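A Day at Londomel: Notes from the April 2021 Open House

I had been on the waiting list for the Londomel open house long enough that I'd stopped checking my mail for it, so when the invitation came through I said yes before I had even looked at a map. It's a long drive. The last stretch runs along a river and then through an industrial park where every building has the same gray siding, and I went past the right one twice before I spotted the little sign by the loading dock. Inside, though, they had coffee on and a plate of very good almond cookies, and I forgave them everything.

For anyone who doesn't follow this corner of the world, Londomel writes software for robot arms. They don't build the arms and they were cheerful about saying so. What they make is the layer in between, the part that takes in what the cameras see, decides what is where, works out a path, and sends the joints their instructions. The planner is called Kellska, and the tooling that wraps around it (the logging, the replay, the calibration screens) goes by Clirnum. I had used an early version of Clirnum on a hobby project and had some opinions about it, which I mostly kept to myself until lunch.

There were 27 of us, split into two groups, and my group started with the planning team. I was glad of that, as I'm always freshest before noon and motion planning is the part I find hardest. Their host put a plot up on the wall and talked us through what happens when Kellska gets a new goal while the arm is already moving. The old approach was to stop, think, and start again. Anyone who has stood next to an arm doing that knows how maddening it is to watch, that little hiccup between every motion! Now the planner keeps a handful of candidate paths warm and blends from one to another, and the replanning runs in around 400 milliseconds on the machine they had under the desk. Somebody asked what happens when none of the candidates are any good, and the answer was that the arm slows to a crawl and asks the operator. I liked that answer very much.

We spent a good while on the replay tool too, which I had been hoping for. You can scrub back through a run and see the camera picture, the joint positions and the planner's idea of the world all lined up on one clock. The clock was my big complaint in the early version, where the images drifted away from the joint data over a long recording and you'd end up blaming the controller for something the camera driver had done. They've rewritten it. I scrubbed back and forth like a kid with a new toy and couldn't get it to slip.

Lunch was sandwiches, and a long, happy argument about coordinate frames that I won't inflict on you.

After lunch we swapped over to the perception side, and I'd say this was the best part of the day. The team there does something they call household sets, meaning they train and test on ordinary clutter in ordinary arrangements, and they are stubborn about keeping it messy. I asked why they didn't begin with tidy colored blocks, as we all did in school, and was told that they had, for a year, and that it taught the software to be very good at blocks. 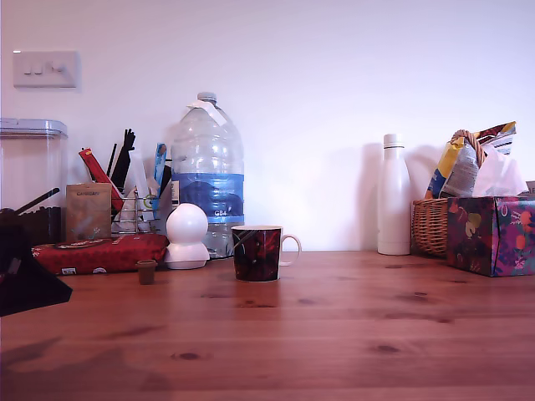 Segmentation, for those who haven't had to do it, is the job of deciding which pixels belong to the same object, and most of our conversation that afternoon was about where it goes wrong. Clear plastic is the classic trouble, and they talked about it with real affection, the way gardeners talk about slugs. A depth camera tends to look straight through it and report the wall. Take the big water bottle standing behind the patterned mug: there's a blue label around the middle, water in the lower half and next to nothing to see above that, so a careless model could easily hand you a floating label and a gray cap with no bottle joining them up. Then there's the wire caddy, which is mostly gaps, and the tissue box overlapping the wicker basket, with one busy surface right up against another. Their approach is to let the model say how sure it is about each edge and to pass that doubt along to Kellska, so the planner gives a wide berth to anything fuzzy. It sounds so simple when someone says it out loud. The hard part, they told us, was getting the two pieces of software to agree on what a number like that should mean.

The last stop was the controls bench, run jointly with Margaritis, a smaller firm that writes the low-level force code. We had 4 short talks there and I'll admit my attention was flagging by the third, but the one on grip force was worth the whole drive. They close the fingers gently, watch the motor current, and let the controller settle before lifting, and there's a tuning screen in Clirnum where you can see the current curve flatten out as it does. I've been setting that threshold by hand for years, with a spreadsheet, like a caveman.

A few practical things if you're thinking of going. Parking is behind the building, through the gate that looks locked. Bring a sweater, as the perception room is kept chilly for the computers. Ask for the replay demo early, before the line forms. The next open house is planned for May, and the sign-up form is on their events page, a little way down under the job listings.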